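Galton Linen Care: Frequently Asked Questions
Folding, sorting and storing household textiles
Last revised May 26, 2026

Which surface should I fold on?
A made bed is adequate for most items. Pull the bedsheet flat first. Ridges under the cloth transfer to the fold and shift the edges out of line.

How do I fold a cloth that is not rectangular?
Find the longest straight edge and treat it as the reference. Fold the opposite side toward it, then fold top to bottom. Tapered pieces are folded from the narrow end.

Can dark red items be stored against pale bedding?
After the third wash, in most cases. Before that, place a sheet of undyed paper between the layers. Test for dye transfer by pressing a damp white cloth on the hem for 120 seconds. 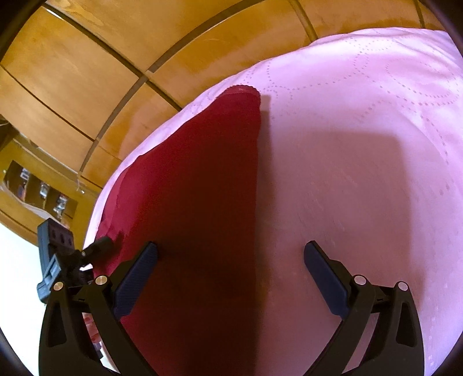 How often should stored bedding be refolded?
Twice a year is sufficient. Change the position of the creases each time, as fibers weaken along a fold that is never moved. Our own stock is refolded in October and again six months later.

What shelf depth do you recommend?
42 cm for double sheets folded in eighths. Shallower shelves need a further fold, and the stack becomes unstable above 13 pieces.

Does the Cele folding board work with fitted sheets?
No. It is sized for flat pieces only. Fitted sheets should have the corners nested by hand before folding.

Are the Nundik storage bags airtight?
No. The weave is open to prevent trapped moisture. Do not use them in an unheated cellar.

Who do I contact about a damaged item?
Write to Inês Cordeiro at the Samham workroom. Include the order number and the fiber content from the label.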